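Hanging Brushes: Notes From the Prisbridge Workroom

The supply buyer at Flornirham, a small importer of calligraphy goods with a workroom in Prisbridge, handles more than 2,000 brushes a year. Most of the returns she sees come down to storage.

"People wash a brush and stand it in a jar with the tip up," she said. "Water runs down into the ferrule and sits there. The glue softens and the hair starts to shed."

Her advice is to hang the brush by its cord, tip down, from a rack with enough clearance underneath. She leaves a new brush hanging overnight after its first rinse and does not cap it again. The plastic sleeve it was sold in goes in the trash.

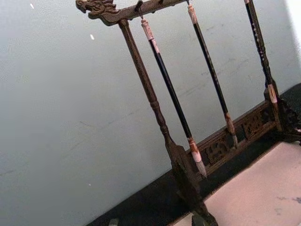
Racks with a dragon head on the crossbar remain the steady sellers, she said, although plain ones cost less and work the same way. The test she applies is mechanical. "I push the crossbar sideways with one finger. If the posts move in the base, the joint is loose, and a loaded rack will lean."

Hooks are the next check. A hook should be open enough to take a short cord without force. Flornirham replaces bent ones from a stock kept by Mondel, its parts supplier.

On spacing, she recommends 30 millimeters between hooks for medium brushes. Large brushes need 45, or the wet hair touches and dries out of shape.

Dark finishes need little care. She dusts carved areas with a dry, soft paintbrush and wipes posts with a barely damp cloth. Oil is avoided near the hooks, where it can reach the cords.

The workroom keeps its racks away from the radiator and out of direct sun. "Slow drying is fine," she said. "Heat splits the handle before it does anything to the hair."

The next shipment of racks is due in May.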